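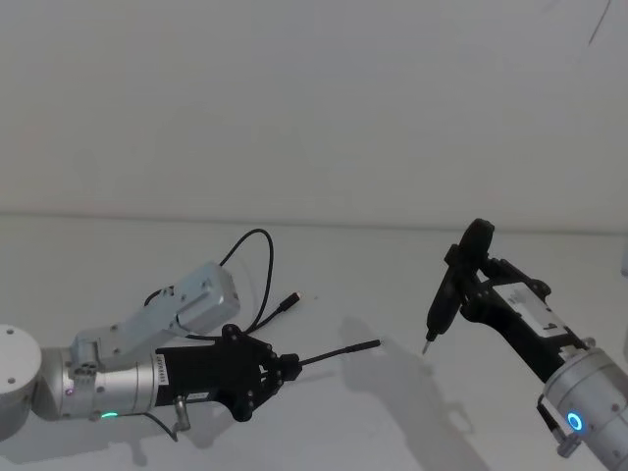 The second quarter of the shared bench project went mostly into the two-arm cell in the back bay of the Ginside workshop. Both arms are now mounted and run from one controller. For the current task the left arm grips a slim black connector rod and the right arm holds a black electric screwdriver with the bit pointing down at the table. Each has a black gripper built up from screwed plates, so one set of spare plates serves both. Leandro Escobar cut the spares in June.

Home > Projects > Reports > Contact

Spending. We have used 1132 of the grant so far. Of that, 592 went on the white tabletop and its base, and 85 on cable and plugs. The rest was fasteners, the controller housing and a replacement power supply. We do not expect to ask for more this year.

Work done. Daryna Levchenko rewrote the motion code so that the arms share one coordinate system. Before that, each arm had its own zero point and we corrected by hand. Margit Pap set up the stop switch and tested it with both arms moving. The first supply, from Petrenko, tripped under load and was sent back. We are still waiting for the refund.

Problems. The cable on the left arm needs a proper guide. The loop over the bracket is too high for the shelf we want to fit there. Alignment between the rod and the bit also drifts after a long session, and we have not found the cause.

Next. Fit the cable guide, repeat the alignment test, and start on the Samance enclosure job. Lempi Heiskanen will write up the wiring. Members can see the cell on Wednesday evenings.

Orvokki Tikkanen, project lead

Filed under: Workshop Builds, Automation, Member Grants

Print this page | E-mail this page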